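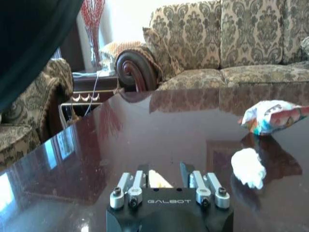 Ticket 502: Shared calendar drops bookings after sync
Status: Open
Product: Nedik Calendar
Opened by: Nhung Trình
Assigned to: Mayuree Paisan, Aroleck Support

Nhung Trình, 9:14 am
Bookings for the Inthanon meeting room vanish from the shared calendar after the morning sync. They stay on the phone of whoever made them. We lost 3 today. Your help page blames "user permissions" for this. I doubt it, as the same people booked the same room all through October without trouble.

Mayuree Paisan, 9:51 am
Sorry about that. Please sign everyone out, clear the app cache and sign back in. This fixes most sync problems.

Nhung Trình, 11:20 am
Did it on every account. Made a test booking, ran a sync by hand, gone again. I'd like to know what "most" is based on.

Mayuree Paisan, 11:38 am
Could you send the sync log? Settings, Advanced, Export log. Also, which time zone is set for the room itself?

Nhung Trình, 1:05 pm
Log attached. Line 108 says "conflict resolved, remote kept." There was no conflict. The Sikon room has the same time zone and the same users, and it works fine.

Mayuree Paisan, 2:47 pm
Thank you, line 108 helps. Inthanon has two room IDs on our side, and the older one is empty. The sync may be treating the empty one as correct. I have switched off the old ID. Please try again.

Nhung Trình, 3:30 pm
Test booking survived one sync. So did the one before it, back in September, when I was told this was fixed. Leave the ticket open until the November update is out, and please don't let it auto-close.

Mayuree Paisan, 3:42 pm
Auto-close is off. The missing bookings can't be restored from our end and will need to be entered again from the phones.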